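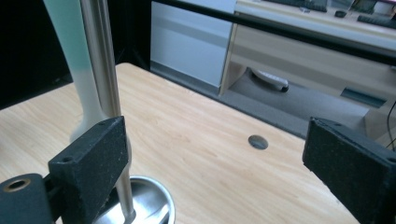
Photograph: Gwenllian Harries / Bradport Community Rooms

Shares 11 | Comments 2

Bradport Community Rooms
Furniture and Fittings Inspection Checklist
Date of inspection: May 5, 2020
Inspected by: Eluned Jarman
Countersigned: Ezekiel Dvorak

Items are marked Satisfactory (S), Action Required (A) or Not Inspected (N). Comments are to be entered for every item marked A or N.

1. Entrance and lobby

1.1 Door closes fully without being pushed: S
1.2 Matting flat and secured at all edges: A
Comment: The inner corner has lifted on the hinge side. To be re-fixed before the building reopens to hirers.
1.3 Fire action notice displayed and legible: S

2. Main room

2.1 Tables stable, with no splinters or raised edges: S
Comment: Table tops wiped down and checked by hand.
2.2 Items standing on tables steady and set back from the edge: S
2.3 Stacking chairs in sound condition: A
Comment: 69 chairs examined. Two have cracked seats and have been labelled and withdrawn from use. They must not be returned to the stack.
2.4 Window restrictors in place: S
2.5 Walkways to both exits clear: S

3. Kitchen

3.1 Fire blanket mounted and within reach: S
3.2 Wall cupboards secure: A
Comment: The cupboard over the sink moves when the door is opened. Contents removed. Pronex has been asked to quote for new brackets.
3.3 Hot water warning sign displayed: S

4. Store and loft

4.1 Shelving fixed to wall: S
4.2 Loft ladder: N
Comment: Key not available at the time of inspection. Carried forward from November and to be treated as a priority.

Outstanding actions are to be reported in writing to Nikola Krajewska, Premises Officer, quoting form 47. The next inspection will follow the same order.

Comments (2)

Ingeborg Hämmerli: Item 1.2 was also raised by the Grorenberg hiring group. Please confirm when the matting has been re-fixed.

Nikola Krajewska: Noted. The loft key is now held in the office and must be signed for.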